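Both arms finally go home

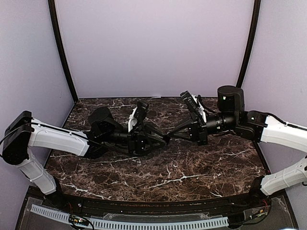

So the second arm is on, and I spent most of an evening in June just sending the pair of them to the same spot and back again. I'd set the gap between the fingertips to 2 mm in software and then chickened out and made it bigger (the grippers took me ages to put together and I'm fond of them!).

The left one behaves. The right one kept coming in a touch high until I redid its zero at the shoulder, 33 goes at it if you believe my log file, and now I can run 100 cycles without hovering over the off switch.

Wiring next. I've got slotted duct along the front but there's still far too much going on underneath, and I want the little boards in proper boxes before I take the whole lot over to the Bredach workshop. Ramasamy do a printed one that might fit, or I'll draw my own – I've got 300 g of white filament to use up.

After that it's cameras, and calibrating those is a whole other post. If you've done it with a pair, tell me how in the comments!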